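Run 84 died at the replan step. Wouter Visser said it was the planner, Wouter always said it was the planner. He had written the grip controller himself.

"Rim height's fine," I said. "Look at the log."

He didn't look. Coffee, cold. Past midnight, the Temba build still throwing that one warning, timestamps 12 milliseconds apart when they should of matched. I pulled the head view up and stopped it there.
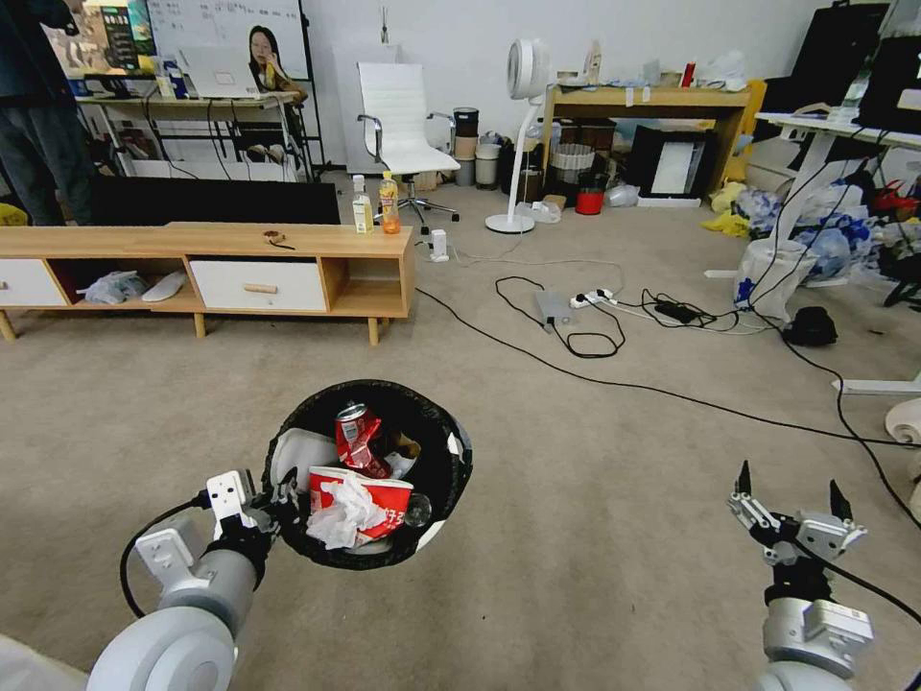
Left gripper at the rim, right one open.

"So it has the bin," he said.

"It has the bin. It doesn't know it has the bin."

Force estimate said nothing in the fingers. Planner believed it, asked for a new grasp, six times, same answer every time. Six! Like someone patting their pockets for keys they're holding.

He went quiet, then typing. Changed one line, the filter - I saw him do it and said nothing. Pushed it. Deltlow took forever to rebuild, 281 warnings and none of them ours.
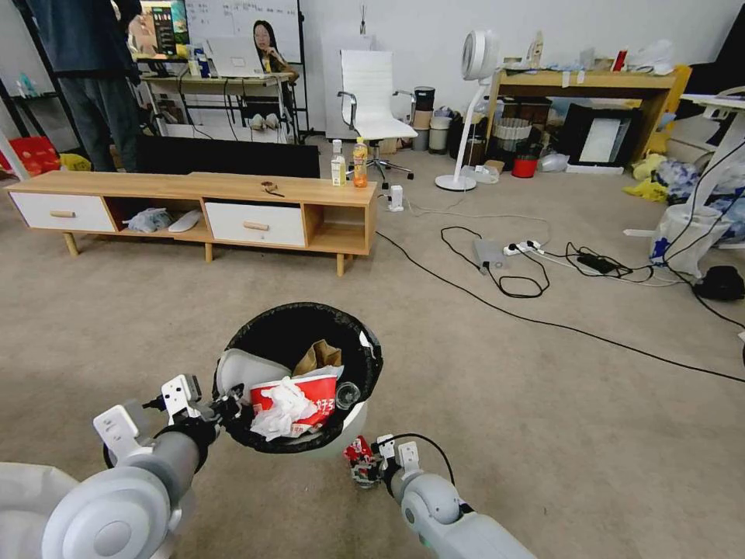 "Hold state true," I read out. "Left arm. True, true, true."

"Planner must of recovered," Wouter said.

I scrolled up to his commit. No message, just a dot. I left it alone and queued the next run - and teh warning came back, 12 milliseconds, same as before.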